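Kirora (home robot project)

Kirora is a two-armed household robot built in a shared workshop in the town of Grisport, together with the simulated kitchen in which its arms and hands are tested. The project is known among hobby builders for its low cost, its very thorough build log and its habit of trying every motion on a computer before the real motors are switched on. The name covers the robot, the software that drives it and the set of practice scenes shared with other builders.

Background

Kirora grew out of a winter evening course at the Grisport workshop, a former bicycle factory where members rent bench space by the month. The course set out to build one gripper that could lift a mug. By the end of January the group had a working wrist, a box of leftover servos and a strong wish to keep going! The first plan for a complete robot was pinned up beside the laser cutter, and the earliest entry in the public build log is dated 24 Mar 2020.

With the workshop closed for much of that spring, members carried parts home and worked at kitchen tables and in garages. This shaped the project more than any design decision. One household had the left arm, another the right, and a third had only a laptop, so the group needed a way to run the whole robot without having it in one room. The answer was a simulator, and it has stayed at the center of the work ever since.

Hardware

The arms are built from aluminum tube and printed plastic joints, with the heavier motors kept at the shoulder so that the forearms stay light. Each arm weighs four kilograms. The hands are black, with four fingers and a shorter thumb-like digit, and each finger is pulled closed by a cord running back through the palm. A spring opens it again. Builders who have worked with simple two-jaw grippers tend to be delighted the first time they see one of these hands settle around a pill bottle or a door handle, and several have rebuilt older robots just to fit one.

The motor boards come from Brivent, a small electronics shop run from a spare bedroom two streets from the workshop. The Brivent board can report how hard each motor is pulling, and the control software uses that reading to decide when a finger has met something. A full parts list for one robot has 200 lines, counting every screw size and cable length separately. The list is kept up to date by whoever has built most recently, so prices in it can jump about from one section to the next.

The Kuroda base

Early versions of the robot were clamped to a table. Later ones stand on the Kuroda base, a wheeled platform named after the street where it was first driven outdoors (it got as far as the mailbox). The base holds the battery low down and carries a steel column on which the shoulders slide. It is heavier than many members would like, and lifting it into a car takes two people. Plans for a lighter version have been drawn twice and shelved twice.

Simulated kitchen

The practice kitchen is a computer-rendered room with a veined white marble countertop, dark cabinets and a collection of objects that can be moved, swapped or scaled. It began as a single flat counter with one cube on it. Members have added to it steadily, and some of the additions are wonderfully fussy: the leaves of the potted plant were redrawn several times before their maker was satisfied.

Tasks in the kitchen are short. The arm picks up an item, moves it past whatever else has been placed nearby, and puts it down at a chosen spot. Small bottles are a favorite test piece. They roll, their necks and bodies call for different grips, and a brightly colored cap makes it easy to tell which way the bottle is facing. Large objects are often placed close to the hand to make the work harder, and a run is marked down if the fingers bump into them.

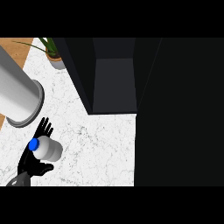
A bottle task in the simulated kitchen, with the hand close to the rim of a large white cylinder.

Each attempt is saved as a run, with the joint angles, motor loads and camera views stored together. The shared archive holds 2419 runs. Failed runs are kept alongside the good ones, and many builders find them the best reading in the whole project, particularly the long series in which a hand learned to stop squeezing a sponge.

Moving from simulation to the bench

A motion that works in the simulator is copied to a real arm at one-quarter speed, with the fingers empty. Only then is an object added. The group publishes a short procedure for this step:

Check that the stop button cuts power to both arms.
Run the motion once with nothing in the hand.
Compare the motor loads with those from the simulated run.
Add the object and repeat at the same low speed.
Raise the speed in small steps.

Friction is the usual trouble. Simulated fingertips hold a smooth bottle more firmly than printed ones do, and the first real grasps in the project sent bottles skidding off the bench. Silicone fingertips, cast in molds printed overnight, brought a huge improvement. Cord stretch is a second, slower problem. A hand that has been in regular use for a few weeks closes a little late, and the cords need to be tightened and the finger positions measured again.

Builds elsewhere

The build log lists 37 finished robots outside Grisport. Most follow the standard plans, though there are some splendid departures, among them a one-armed version mounted on a sewing table and a child-height version with arms cut from old ski poles. A builder with access to a printer and a drill press can expect to spend a season of weekends on the job. The hands take the longest, and the log advises starting with the thumb.

Software and licensing

The control software runs on an ordinary desktop computer and can drive either the simulated arms or the real ones through the same commands. Plans, code and kitchen scenes may be copied and changed freely, on the condition that changes are shared under the same terms. The saved runs can be used without restriction.

See also

Cord-driven hands
Hobby robotics
Shared workshops
Robot simulators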